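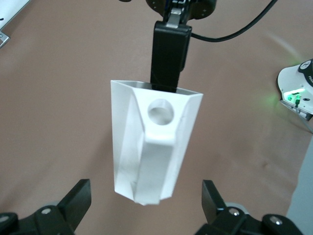
Handover is my favorite topic in this course, and the Balmont lab visit (16/01/2020) gave us two arms to watch at it! Look at how the upper finger reaches into the open top of the white cup and takes it by the wall, which leaves the whole lower part free for the other gripper. Sorin Barbu calls this "leaving room for your partner."

## Shape and approach

Open the jaws wider than you think you need, and pick your line before you move in.
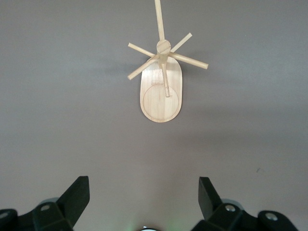
*Fig. 2. Wooden helicopter, seen between the open fingers.*

Try sketching two possible grasps for it, post and base plate. Then do the same for the cup.
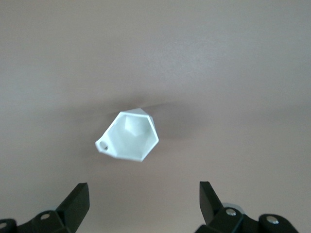 Bring both sketches to section 7, and read pages 2 to 11 of the Rai notes first.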